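Reading time: 2 min

Ticket 451: left hand slow to open on the cord packing cell

Okay, so I'm back on the Plevberg cell, the one that packs power cords and cables into cardboard boxes. The left hand has been opening late again. The right one is fine, same program, same speed! I pulled the log and the cell has done 1,326 picks since the July service, and 133 of those have a "slow open" warning, every one of them on the left.

First thing I did was swap the work mat for a flat one and clamp the corners, as the old one used to creep and I wanted that ruled out. Then I ran it with a cord on one side and a thin cable on the other.

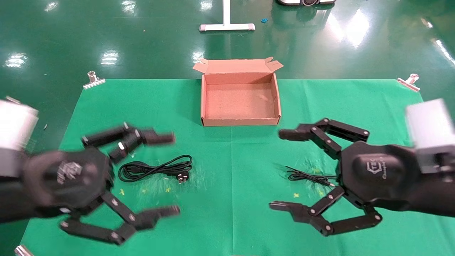
I also put the taught positions back to the saved set from Arnar, in case somebody had nudged them (guilty, maybe me). Still got warnings. Next up was the finger joints. I stopped the cell, locked it out, and worked each link by hand. One pivot felt gritty, so I backed its screw off, cleaned it, added a tiny drop of the light oil and snugged it up again. Then I powered up and sent a plain open command with nothing to grab, just to look at the gap and the pads.

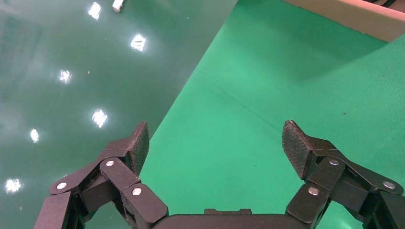
Abrehet Dinsa: Please go easy on the oil, it gets onto the pads and then the cords slip. Did you check the torque on that screw? Too tight gives you the same warning.

Good call, I hadn't. Checking it with the small driver now, and I'll run 2 full boxes before I touch this ticket again. Leaving it open.

Skatedine Support Desk | Contact us | © 2019 Skatedine | Back to top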